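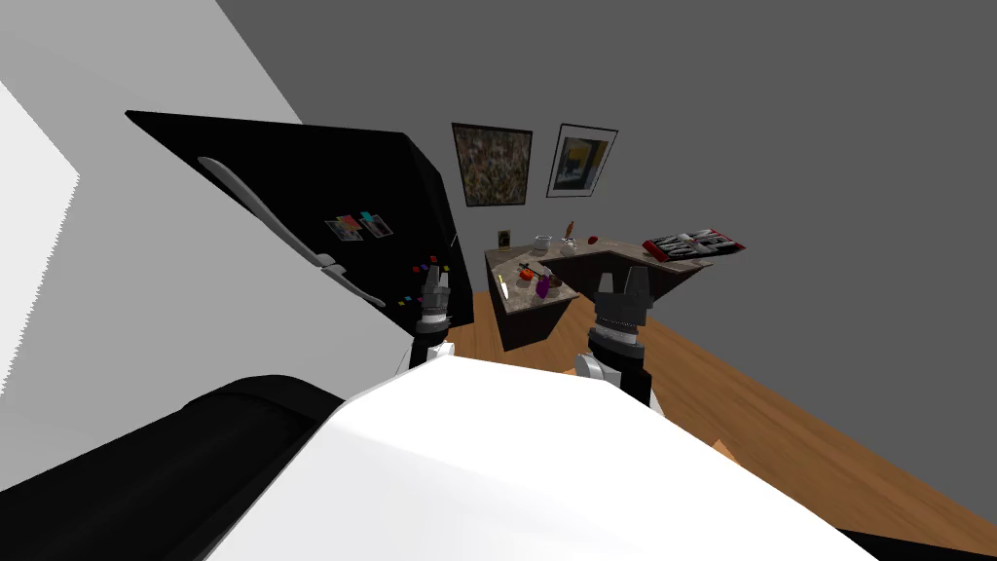 Kitchen task, simulated. Left gripper raised in front of the refrigerator, right gripper raised to the right of it.

THE LEFT HAND

The comparison was set at 1000 episodes per gripper, and by four in the afternoon on Monday the left one had finished 535 of them.

Berkay Yazıcı kept two windows open. One showed the kitchen. The other showed a column of numbers that grew by one row each time the simulator reset. He watched the numbers. Faustino Quezada, at the next desk, watched the kitchen.

"It hesitated," Faustino said.

"Which episode?"

"The one that just ended. Before the handle."

Berkay scrolled up. Approach time, contact time, peak force at the fingertips, slip, release. The row was within tolerance in every column. He said so.

"There isn't a column for it," Faustino said.

The task was a refrigerator door. The gripper had to close on the handle, hold it through forty degrees of swing and let go without pushing the door back. The left arm ran the Fosteck controller with the gains that shipped with it. The right arm was waiting its turn with the same controller and the Saraç fingertip model, which had a higher friction coefficient and took longer to compute. Everything else was held constant. The orange stayed on the counter. So did the apple and the knife with the yellow handle. They had collision geometry, mass and inertia, and in this task neither hand went near them.

Dudmont, the client, wanted a recommendation on one page.

Faustino replayed the episode at quarter speed. The arm came up, the wrist rotated, and the fingers opened to the commanded width. Then, with the palm 40 millimeters from the handle, everything stopped. The arm held its position for 11 control steps and went on.

"Planner timeout," Berkay said.

"The planner had already returned."

"Logging delay, then."

"The log has all the steps. The commanded velocity is zero in each of them." Faustino turned his monitor a few degrees so that it could be seen from both chairs. "Somebody commanded zero."

Berkay pulled the raw file and read it without speaking. The velocity was zero. The target pose had not changed. The gripper had been told where to go, had the means to go there, and for the length of the interval the controller had output nothing.

He searched the finished episodes for the same pattern and found it in one other, number 212. He had been at lunch during 212. The pause was the same length and started at the same distance from the handle.

"What do they have in common?" Faustino asked.

Berkay compared the seeds, then the starting joint angles, then the door friction, which was randomized in a narrow band. The seeds were unrelated. The joint angles were ordinary. The door friction in both cases was at the lowest value the band allowed, down to the last stored digit.

"The door is light," he said.

"Light enough to open by itself?"

"No. There's a gasket term."

Faustino changed the camera in the replay so that it looked along the handle. At the start of the pause the door was shut. He stepped forward one frame at a time. On the sixth step the gap at the edge of the door was wider by an amount he could not see, and he had to read it from the state vector: three hundredths of a millimeter. On the ninth it was back to nothing.

"The gasket term is oscillating," Berkay said. "The solver overshoots at low friction. The controller reads a moving handle, drops the velocity to zero and waits for it to settle. There's a guard for that. Page thirty of the manual, or near it."

"So it waited for the door."

"It waited for the velocity estimate to fall below threshold."

"Yes," said Faustino.

Berkay opened the notes file. Under Known Issues he wrote that the gasket model was unstable at the lower bound of the friction range, that the Fosteck guard had responded correctly in two episodes, and that the bound should be raised before the right gripper was run. Raising it meant discarding the left gripper's results and starting again from zero. He put the cost at one night of compute on the Basside cluster and sent the request.

The approval came at ten past five. He stopped the run, edited one number and cleared the table.

"Keep those two," Faustino said.

"They're invalid."

"Keep them somewhere else."

Berkay made a folder, could not think of a name for it, and left it with the one the system supplied. He copied both files across. Then he started the left gripper at episode one, and in the other window the arm came up, the wrist turned, and the fingers closed on the handle without a pause.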